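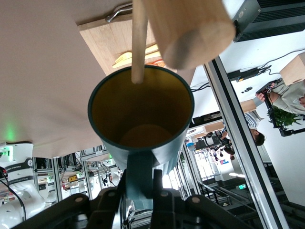
Keerthana Varma

Menu boards dropping to black at the Friday rush, anyone else on Parri?

Posted in: Players and Scheduling

Running Parri on 11 screens over three lunch counters. Since the June update the boards go black when the daypart switches from breakfast to lunch. Not all of them. Usually the ones on the left side of each counter, sometimes a middle one. Black for up to 35 seconds then the lunch menu comes in fine like nothing happened.

Players are all the same model, wired, no wifi. Schedule is dead simple, breakfast ends 10:30, lunch starts 10:30. Support says "clear the cache." Cleared it. Twice. Same thing the next day.

Any ideas before I start rolling players back one at a time?

nodine_refugee wrote:

Gap in the schedule. Set breakfast to end 10:31 and let them overlap. Parri takes whichever one started last so you won't see both.

Keerthana Varma wrote:

Tried a one minute overlap last week, should of said. Black screen just moves to 10:30 on the dot. So it's when lunch loads, not when breakfast ends.

tallsign wrote:

How big is the lunch layout? Any video in it?

Keerthana Varma wrote:

One looping clip, the soup thing, plus price zones off a spreadsheet. Clip is 6 MB. Tiny.

tallsign wrote:

Size on disk doesn't matter much, it's the decode. What was it exported as? If somebody in marketing sent over a new file around the time of the update you could be blaming the wrong thing. Swap the clip for a still for one day and see.

Dwynwen Llewellyn wrote:

I don't think it's the clip. We have no video at all, just prices and a background, and got the same blackout after the same update. Hotel lobby boards, not food, but same players.

What fixed it for us was the data zones. New version waits for the spreadsheet to answer before it draws anything. Old one drew the layout and filled the prices in after. If your sheet is slow at 10:30 because every screen asks at once, there's your black.

Look under zone settings for "hold until ready" and turn it off. It got turned on for existing layouts, wich is a lousy thing to do in an update.

nodine_refugee wrote:

That setting's been there for ages tho. Not new.

Dwynwen Llewellyn wrote:

The setting is old. The default changed. Compare a layout you made last year with one you make today.

nodine_refugee wrote:

Just did. Mine are both off. So no, not for everybody.

Dwynwen Llewellyn wrote:

Are you on hosted or your own server? We're hosted.

nodine_refugee wrote:

Own server. OK that could be it. Still say the overlap is good practice.

piston_pete wrote:

This is why we left for Piston. Never had a black screen at a daypart.

tallsign wrote:

Piston can't do per-zone schedules so of course it doesn't. Different tool. Not helpful to the OP.

piston_pete wrote:

It can since the spring. Extra license, but it can.

tallsign wrote:

Extra license per player. For a lunch counter. Come on.

Keerthana Varma wrote:

Not switching, contract runs another year. Please no vendor fight in here.

Checked. Hold until ready is ON for every price zone. I never touched it. Turning it off at the smallest counter first, 3 screens, other two stay how they are so I can compare. Will post after lunch.

gesach_install wrote:

Careful turning it off if the prices come from outside. With hold off you may get the layout with empty price boxes for a sec. We do Gesach installs mostly but same idea, we put last known prices in as the fallback text. Customers don't notice a price that's a minute old. They do notice a blank.

Dwynwen Llewellyn wrote:

Good point, yes. Fallback field is on the same tab, near the bottom. It takes a saved copy of the sheet too if you don't want to type it all in.

Keerthana Varma wrote:

Back. Small counter switched clean, no black. Other two both had at least one screen go out. So Dwynwen's got it I think. Did see empty boxes flash on one board so doing the fallback copy tonight on everything.

Support has now asked me to clear the cache again.

tallsign wrote:

Glad it's working. I'd still try the still image one day. One clean lunch isn't a lot to go on.

Keerthana Varma wrote:

Fair. Will leave this open thru next week and mark it solved if it holds. If anybody on their own server sees the same thing pls post your version number.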